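Search this site
Search
Enter keywords

Reading Political Murder Claims
Handout 4: Motive, opportunity, and the paper trail
Instructor: Pak-hei Chow
Revised Apr 10, 2018

Last week we looked at how rumors about a leader's death get started. This handout covers what to do once a rumor has become a book, a film, or a long article with footnotes. Read it before the section meeting and bring your copy of the Todia reader. Page numbers below refer to that edition.

1. The question of who benefited

Most books that accuse a politician of murder begin with motive. The author shows that the accused wanted an office, wanted a rival gone, or was afraid of a scandal. This is often the strongest part of the book because motives are easy to find. Anyone close to the top of a government gains something when the person above them dies. So do several other people, and so do groups that never come up in the book.

When you read a motive chapter, make a list of everyone else who gained. Include people who gained money, people who kept a job they were about to lose, and people who were spared an investigation. If the list is long, motive has not told you much. If it is short, you still need evidence of an act.

Watch for the word "needed." An author will write that the deputy needed the president dead by September. Check the footnote. In many cases the source says only that the deputy was worried about a hearing or an election.

2. Character as evidence

The second move is to show that the accused was cruel, vain, or dishonest. The evidence here is usually real. Politicians leave behind staff who disliked them and are willing to talk. The trouble comes when a description of temper in one chapter is treated as proof of a crime in the next.

Historians do use character, mainly to judge whether a person's own statements can be trusted. A habit of lying is a good reason to doubt an alibi. It does not place anyone at a scene.

Read the Brito essay (p. 217) for an author who handles this well. Brito quotes the harshest opinions of his subject in full and then says plainly which of them bear on the death and which do not.

3. Recorded conversations and tapes

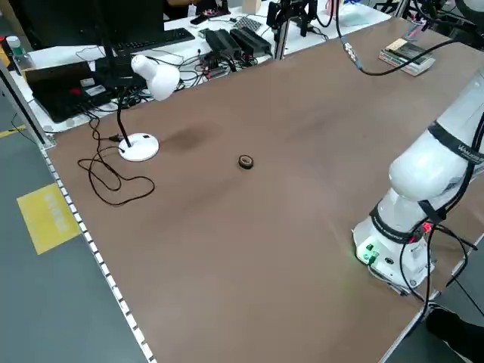 Table with desk lamp and roll of tape.

Recordings carry great weight with readers. Before giving one that weight yourself, find out four things: who made it, who kept it, whether the full recording is available, and who typed the transcript. A transcript is a secondary source. Typists mishear names, drop pauses, and guess at words spoken away from the microphone. If an author quotes two lines from a long conversation, look for the lines before and after.

Jokes and boasts are a special problem. People in power say violent things about rivals all the time, and a remark that sounds like a confession in print may have been followed by laughter. It may also have been meant. The recording alone often cannot settle it, and you should say so in your paper.

4. The late witness

A witness who first speaks many years after the event should be read with care, though not thrown out. Ask these questions in order:

Where was the witness at the time, and does any document from that period say so?
Did the witness tell anyone earlier, and did that person write it down?
Has the story grown? Compare the first version with the last.
Was a book or television program already making the same claim when the witness came forward?
Who else was in the room, and are they still living?

The last question matters more than students expect. Many deathbed statements name only people who can no longer answer. That does not make the statements false, but it leaves them where they were, as one person's word.

5. Case for discussion: the Hisau papers

The Hisau papers are a set of private letters printed by Postetow as an appendix to a long book on a governor's death. The appendix gives 40 letters. The finding aid lists 801 items in the same collection. Nothing in the book explains how the 40 were picked.
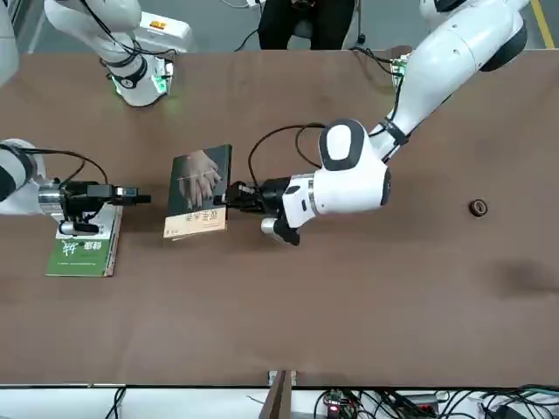
For section, read the appendix first and the book's final chapter second. Most people do it the other way around and find that the letters seem to say exactly what the author claims. Read cold, several of them are about a land sale. Letter 2 is the one usually quoted in reviews, and it has no date. The author places it in the week before the death and argues from there. Mark every later sentence in the chapter that depends on that placement.

Then look at the finding aid. It has short summaries of letters the author left out. Pick one folder and write a paragraph on what you would want to see from it before accepting or rejecting the argument.

6. Official reports

Students who are hard on popular authors are sometimes too easy on government reports, and the reverse is also common. An official inquiry has access that a private author does not have. It also has a deadline, a mandate, and staff who work for someone. Read the mandate first. If the inquiry was told to find out how a person died, it may have spent very little time on who knew in advance.

Missing records need the same even treatment. Files are lost through fires, moves, and bad storage as well as on purpose. An author who says that a file was destroyed should be able to show that it existed, who held it, and when it was last seen.

7. Short paper

Choose one chapter from a book that accuses a public figure of a political killing. List each factual claim on the left side of a page and its source on the right. Label each source as a document from the time, a later memory, another author, or none. Your paper should explain what the chapter would still be able to say if it kept only the first group.

Do not use the paper to tell me who did it. Hand in the source list along with the paper, stapled behind it. Books on reserve may be used in the library only, and the Todia reader has a list of chapters that work well, starting on the page after the Brito essay.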